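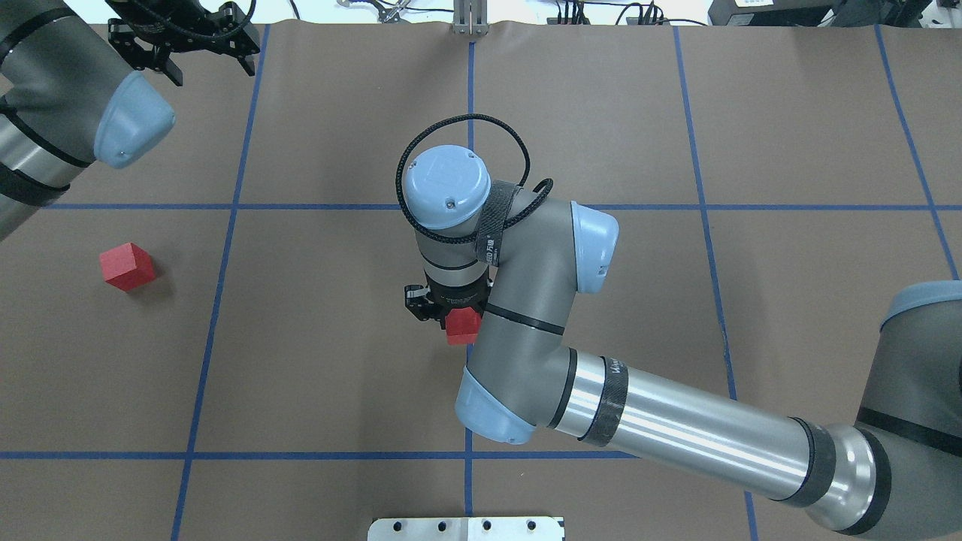

Two arms, red blocks and the taped grid.

Brellalum Planner: Frequently Asked Questions
Last updated January 2019

What does Brellalum do?
It plans and runs motions for two arms that share one table. You give it a list of pick and place goals. It assigns each goal to an arm, checks the paths against each other and sends joint targets to the drivers.

Do I need the tape grid?
The planner doesn't read the tape. We use it to check calibration by eye and to put blocks back in known cells between runs. Any table will do if you enter its corners in the setup file.

Can the two arms have different grippers?
Yes. Each arm has its own tool entry with a collision shape, a tool point offset and a maximum opening. Don't copy the entry from one side to the other. A wrong offset is the most common cause of the reports we get about fingers stopping short of the block.

How do the arms stay out of each other's way?
Every path is checked at 12 points per segment against the other arm's planned position at that time. If the check fails, the arm with the lower priority waits. You set priority in the task file.
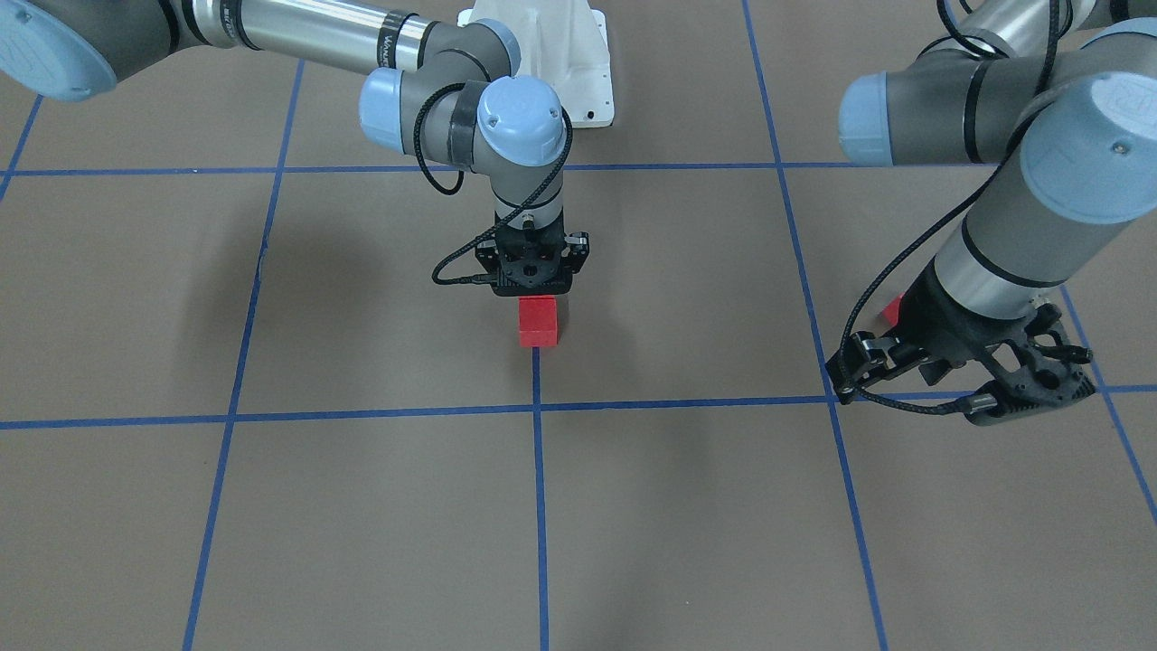
Waiting is the default. Replanning is also available, but it is slower, and with a simple block task you probably won't gain anything from it. Kevin Guzmán's notes in the examples folder compare both settings.

Are cables included in the collision check?
Only if you add them. The arm models cover links and grippers. If a cable loops out from the wrist, put a capsule shape around it in the tool entry and leave some slack.

Why does my arm pause above the block before closing?
The default pause is 420 ms. It lets the joints settle before the grasp. Change settle_time if your arm needs less.

What is the planning time limit?
700 ms per goal. When it runs out, the goal goes back in the queue and the log shows PLAN_TIMEOUT. Three timeouts in a row stop the task.

Can I run it without hardware?
Yes, start it with the --sim flag. The simulator uses the same setup file. Grasp contact is simplified, so a grasp that works there still needs testing on the real arm.

Who do I contact about a bug?
Post it to the Brellalum tracker with your setup file and log. Agathe Gilbert handles planner issues and Jae-hoon Bae handles drivers.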